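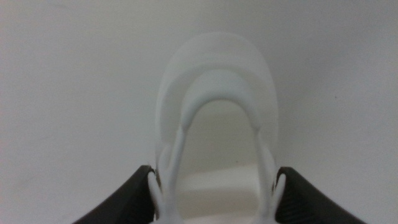 Do I need my own robot arm to get anything out of the Fudwood kit?

You'll want one eventually, but the recordings and the scoring notebook run fine on a laptop, and that's how I spent my first month with them.

Home Docs Recordings Hardware Changelog Contact

# Fudwood wrist kit: README and data card

G'day! I'm Mercedes Bedoya, and I look after the recordings that ship with the Fudwood wrist kit. Bralico makes the hardware (a two-finger gripper with ridged black fingertips and a little camera at the wrist) and I do the bit where somebody sits down and writes out what's in the folder. This version of the card is dated 03/04/2024.

## What you get

- 332 recorded episodes, all from the wrist camera
- 17 object types, mostly light household bits and pieces
- 5 lighting setups, named in the metadata by bench lamp position
- the notebook, plus a very plain config file you're welcome to hack at

Everything is sorted by object type first and lighting second. I tried it the other way round in November and kept losing things, so back it went.

## The white-on-white set

My favourite part of the whole lot! It's 20 episodes of pale objects on a pale surface, and it's a proper headache for anything that leans on edges. Take the arch-shaped one: there's a thick white band bent like an upside-down U, a hazy, see-through sort of rim round the top of it, and behind all that nothing but more pale grey. It comes out soft and blurry in the wrist view while the dark fingers stay fairly crisp. Our stock detector hated it. If yours does better, please tell me, I'd love to see the settings.

I left the soft frames in. You can filter them with `min_sharpness` in the config, though I'd have a go without the filter first (the default is off).

## Setting up

1. Unpack the recordings somewhere with plenty of room.
2. Open `config.txt` and point `data_root` at the folder.
3. Run the notebook from top to bottom. The third cell is slow the first time, go put the kettle on.

If you're using the real gripper as well, plug it in before you start the notebook. The Hotitport adapter works with it too, but you have to set the port name by hand and the capital H matters. That cost me an arvo.

## How I get on with the hardware

Pretty well! The fingertips have a nice fine grip pattern and they're easy to swap. The cable clip is rubbish, I've taped mine. I ran the older Palomino mount for a good while before this one and I still prefer its screws, which you could do up without hunting for the tiny hex key.

## Known niggles

- Labels for grasp success were done by hand by me and Jolán Fodor. We disagreed on a few, and those are marked `unsure`.
- The gripper width reading drifts over a long session. Re-zero it between object types.
- No depth channel. People keep asking, so it's on the list.

## Getting in touch

Use the Contact page and put the episode number in the subject line. Jolán answers the hardware questions and I get everything else.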